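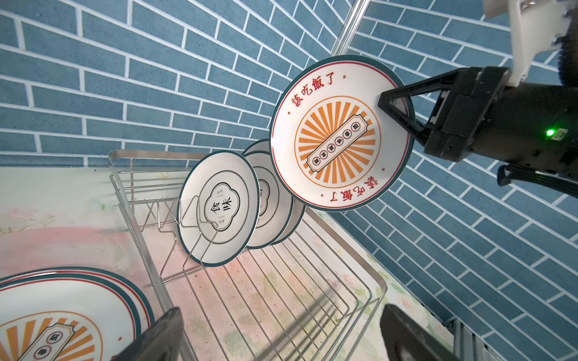

Dinner plates with the "time to eat" lettering, by the wire rack.

The plates are back out! If you've walked past the dish table at the Mulleo hall on your way to get coffee, you already know the one I mean. It has an orange sunburst in the middle and red characters that say "time to eat," once along the top and again upside down along the bottom, so whoever sits across from you gets the message too. I've wanted one since I moved to Prakonstead and I still don't own one.

Quick update for anyone who missed the notice on the door. The spring plate swap opened on 13 May 2021 and it runs until the shelves are bare. We took in about 400 pieces over the winter, mostly dinner plates and soup bowls, with a big box of saucers from the old Hegedűs lunchroom that I personally carried up two flights (my back remembers). You bring a plate, you take a plate. If you don't have anything to bring, it's 89 cents, same as last time.

Everything gets washed and racked before it goes on the shelf. We use plain wire racks, the kind with slots, and the plates stand up on edge so you can flip through them a bit like records. I like it so much better than the stacks we had before, when the one you wanted was always at the bottom and somebody chipped a rim getting to it.
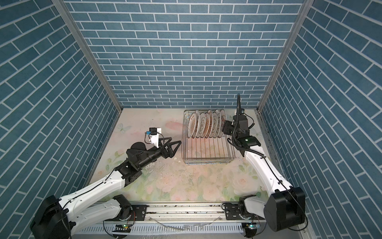 What's on the table

Lots of white plates with patterned middles and a reddish band near the rim, which look great together even when they don't quite match. Then the teal-rimmed ones with the big black characters, and a few cartoon ones that the kids go straight for. Ostap Lysenko has been setting the sets of 4 aside under the window, so ask him if you want matching ones and please don't raid the pile yourself.

I did a turn at the drying end on opening night and got nothing done, I kept turning plates over to look at the fronts. There's a sunburst one and a white one with a dark brownish-red rim that I'd happily eat off every day.

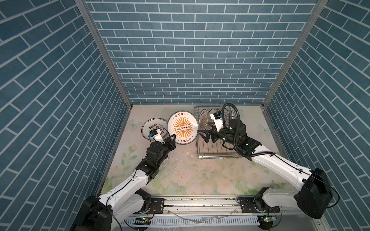
My husband says we have enough plates. We have enough plates for him, maybe. I came home with two bowls from the Zinton box and put them at the back of the cupboard, and so far so good.

Doors are open from 2 until supper, side entrance only while the front steps are being fixed. Bring newspaper for wrapping, we ran out the first evening. The next swap is in July and we'll start taking drop-offs once this one's cleared, mugs included this time.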